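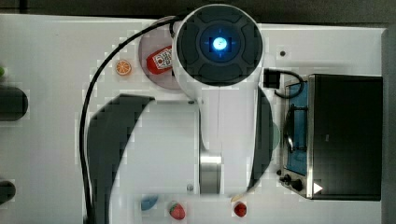

White robot arm over a tabletop, seen from above.

Progress report to the Nindetti fund
Small business training, Durán
21 March 2020

Enrollment
The evening bookkeeping and pricing course has 665 people signed up since August. Most run shops, food stalls or repair businesses with no paid staff. The waiting list is longest for the pricing module, so Ignacio Gaete added 2 more groups in the north of the city.

Teaching
Farzana Bepari rewrote the cash flow workbook after the first groups found the tax section hard to follow. The new version uses a month of sales from a bakery and leaves depreciation until the last session. Ploltanach printed 200 copies. We still owe them for the second half of that order.

Attendance drops in week four, when loan applications are covered. We have moved that session earlier and will compare the sign-in sheets at the end of the term.

Spending
Room rental is over budget and travel is under. We ask to move the travel balance to rent. Flurnero has sent the signed lease extension.

Next period
Finish the mentor handbook, hire one more evening trainer, and send the owner survey.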